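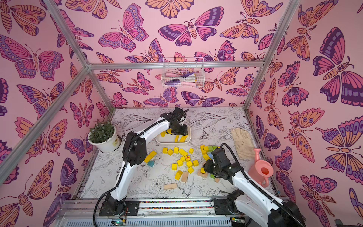

What is the turning arc for a cruiser in Tremitz second edition if it took a helm hit the same turn?

Still 60 degrees, but it has to complete its full straight move before the turn starts. The helm hit changes when you turn and leaves the arc alone. Page 29, second column.

Posted by: Anahera Bolger

---

boomvang
Agree on the arc. I don't agree on the straight move. The rule says "minimum straight move", and for a cruiser that is 4 cm. Full move is the wording for battleships only. We have played it as 4 cm since the book came out.

Anahera Bolger
Check the helm table again. The minimum straight move applies to an undamaged ship. The damage entry reads "completes its movement allowance before turning". Movement allowance is defined on page 5 as the whole distance on the ship card, less any speed markers.

boomvang
Then a damaged cruiser on full sail can never turn inside its own move, which makes a helm hit worse than losing a mast. I doubt that was intended.

Aqeel Jafri
It is worse than losing a mast. That is why it only comes up on a double six on the critical table. Two points from running this at club level:

1. Speed markers come off before you measure. A captain who has already slowed has a shorter allowance and reaches the turn sooner.
2. The turn is pivoted from the bow post of the base. A lot of players pivot from the centre and gain nearly a base width for nothing. 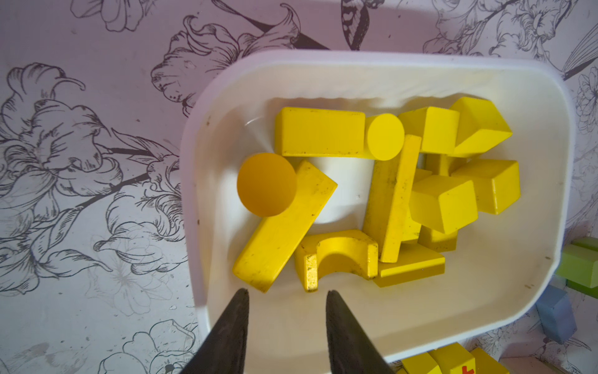
3. Sorry, three points. If the straight move would take the ship onto a shoal, it goes onto the shoal. There is no emergency turn in second edition. First edition had one and people keep remembering it.

For anyone printing their own turning gauge, do it on card and check it against a protractor. The one in the back of the PDF came out at 58 degrees on my printer because the page had been scaled to fit.

drafty_hull
Does the Brirndale squadron ignore this? Their flagship has "Sweeps", which lets it turn at any point.

Aqeel Jafri
Sweeps replaces the undamaged turning rule. It says nothing about criticals. I would apply the helm hit as normal.

Clifford Wong
I read that one the other way. Sweeps says "at any point in its movement, regardless of the helm". A ship under oars isn't steering by the rudder, so the critical has nothing to act on. At the Brirden weekend in March we ruled that Sweeps wins and had no complaints, including from the people being shot at.

Aqeel Jafri
"Regardless of the helm" is from the flavour paragraph in italics. The rule text under it doesn't have those words.

Clifford Wong
In my copy it is all one typeface. Which printing do you have?

Aqeel Jafri
Second printing, grey spine.

Clifford Wong
Mine is the first, blue spine. That would explain it. I'll go by yours for anything with a pairing sheet, but I'd want it in the errata.

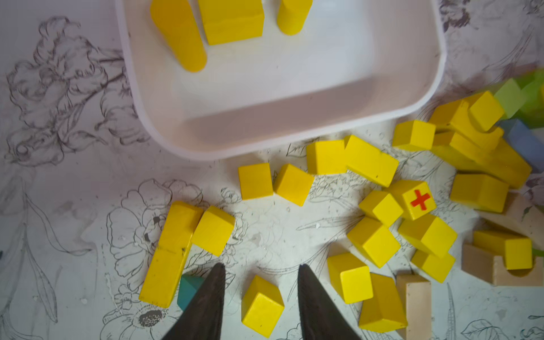
On the shoal point, the move onto a shoal still gets a grounding test at the end, with the usual modifier for draught. A cruiser passes on a 4 or better. Players tend to remove the ship straight away - it should stay on the table until the test is failed twice.

drafty_hull
Is the second test the same turn or the next one?

Clifford Wong
Next turn, in the end phase. It can be towed off in between if a friendly ship is in base contact.

boomvang
I've reread page 5 and I accept the movement allowance wording. I still think it's a poor rule. We will be keeping 4 cm as a house rule for casual games.

Anahera Bolger
Fair enough. Put it in writing before deployment so the other side can plan for it.

Last edited 22 Sep 2022 - page reference corrected in first reply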